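Small office network: managed or unmanaged switch?

gpringle_r
Posted Wednesday, July 8, 2020
We are moving our bookkeeping office into the old Malinowski building and I have been handed the network. There are 12 desks, two printers and a phone system. The installer quoted 1,245 dollars for a managed switch, plus setup. I can get an unmanaged one for a lot less. Is there any reason to pay the difference?

wysocka_cz
Who is supplying the phones? If they share the wiring with the computers, you will probably want VLANs, and an unmanaged switch won't give you that.

gpringle_r
Lirkomen. They said the phones "work with anything."

wysocka_cz
They will work. Whether calls stay clear while someone is uploading a backup is another matter. I would get managed.

petis_user
I disagree. Twelve people doing bookkeeping will never fill a gigabit switch. I ran an office twice that size on two unmanaged switches for six years and the phones were fine. The slow part is always the internet line, and a managed switch does nothing for that. Spend the money on a better router.

bczarnecka
The router point is fair, but you skipped guest Wi-Fi. Clients come in and ask for the password. I don't want their laptops on the same network as payroll files.

petis_user
Most routers will do a guest network on their own.

bczarnecka
If the router is also the access point, yes. In that building the walls are thick and she is going to need separate access points. Then the guest traffic goes through the switch — and you are back to VLANs.

gpringle_r
We do have clients in every day during tax season. April is packed. I had not thought about the Wi-Fi.

wysocka_cz
Ask the installer to split the quote into hardware and labor. My guess is that most of it is labor. Also label both ends of every cable before anyone moves in. I skipped that once and lost a weekend.

petis_user
Agreed on the labels. Still think managed is overkill, but get the split quote.

ola_g
One more thing: leave spare room in the rack. Ours filled up fast. 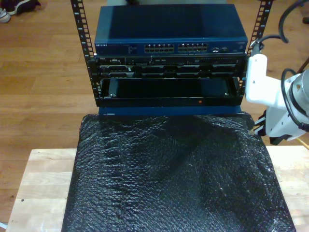

Network switch at the top of a small open rack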